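Sosina Mekonnen on biscuit boxes, small toys and the long table at Vovia

Sep 10, 2018

The packing room at Vovia is on the ground floor of an old dairy in Prutmont, and Sosina Mekonnen has run it since the first gift parcel went out. She had up to 15 minutes to talk before the van came, and used most of them to carry on working.

Vovia sends small parcels to families with children staying in hospital. Each one has something to eat and something to play with, and a card. Mekonnen decides what goes in.

"People think it's the toys that take the time," she says. "It's the biscuits. A toy you can drop. A biscuit box gets one bad corner and everything inside is crumbs, and the child's mum opens it and thinks we didn't care."

She came to the job from a bakery, where she packed orders for eight years. Before that she worked in the stockroom at Lambrakis, a stationer's on the same street, now closed. She says the stationer's taught her more. "Paper is heavy and it hates damp. If you can send a ream of paper through the post you can send anything."

The first thing she changed at Vovia was the table. There had been two old desks pushed together, with a gap between them where small things fell through. She asked for one long grey top with no join, and she asked for it to be matt. Under the old varnish, she says, the lamps shone back at you and by the afternoon your eyes hurt. Grey was her choice too. Most of what they pack is brightly coloured and she wanted to be able to see it at once if it had been left out.
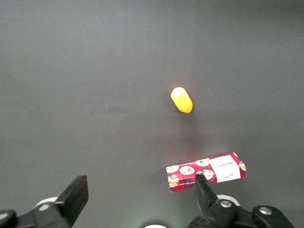
Her rule is that the flat boxes go in first and the small pieces go in last. The flat box makes a floor for the parcel. Anything small and round goes into the corners, wrapped in tissue, so that it can't roll about and knock against the rest. She doesn't like filling the gaps with plastic and won't use shredded paper. "Have you ever tried getting that off a hospital blanket?"

The boxes themselves she picks partly by how they look. She likes tartan, and she likes a picture of the thing that is inside. "A little one who can't read yet should know it's cookies. I don't want them to have to ask."

The busiest month is January, which surprised her in the first year. By then the Christmas visitors have gone and the wards are quiet, and requests go up. Last January they sent 219 parcels. Nilton Huamán, who drives the van, had to make a second run most days.

Not everything has worked. An early supplier, Pallport, sent cartons that were too deep, and the contents slid to one end. They had bought 1,000 of them. Mekonnen cut them down by hand with a knife and a steel rule until they were gone. "My thumb was never the same. I'd do it again, they were good strong card."

What would she like next? A second lamp at the far end, she says, and a shelf at shoulder height so that she can stop bending for the tissue. She has asked Igor Michalík, who looks after the building, and he has measured the wall.

Huamán put his head round the door to say the van was outside. She picked up the tape and went back to the table.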